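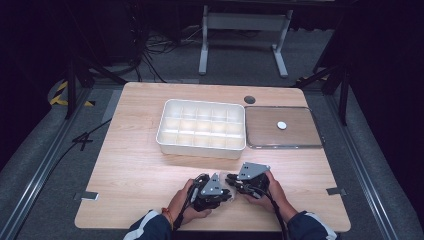

Small parts should be sorted on the day they come into the house. I have held this view for a long time, and the people I live and work with find it tiresome, but I have not heard a good argument against it.

The usual argument is time. Milan Van Dijk, who shares a hobby room with me, keeps his buttons, washers and spare caps in one deep tin. He says he saves an hour a month by not sorting. He then spends that hour and more on his knees with the tin tipped out on a towel, looking for a second button to match the first. I once watched him go through 800 pieces for a shirt he ended up not mending.

A divided tray costs very little. The plain white plastic kind, with a grid of small square cells, is enough for most people. You don't need labels on it. After 2 weeks your hand knows where things are. I would avoid the trays with movable walls, like the ones Daswood used to sell. The walls lift, small flat things slide under, and by spring everything is mixed again.

The second thing to have is a shallow clear tray with a lip, set beside the first. Pieces go there while you decide about them. A small white disc on a bare tabletop is easily swept off by a sleeve, and on gray carpet you may not see where it went. In a tray it stays put. My aunt, Hilde Martens, did the same job with a saucer for most of her life, though a saucer is too small if you have more than 10 pieces out at once.

People also tell me that sorting is fussy, and I accept that. There is a point where it goes too far. Anouk Dewulf sorts her beads by shade, and she has eight cells of white that I can't tell apart. I sort by what a thing is for, then by size, and stop there. If a cell holds only one piece, that piece probably belongs somewhere else.

What I don't accept is that a jar is a neutral choice. A jar puts the work off, and it usually hands it to somebody else — whoever needs the part next, or whoever clears the house. I have cleared two houses. Both had jars, and I threw most of what was in them away.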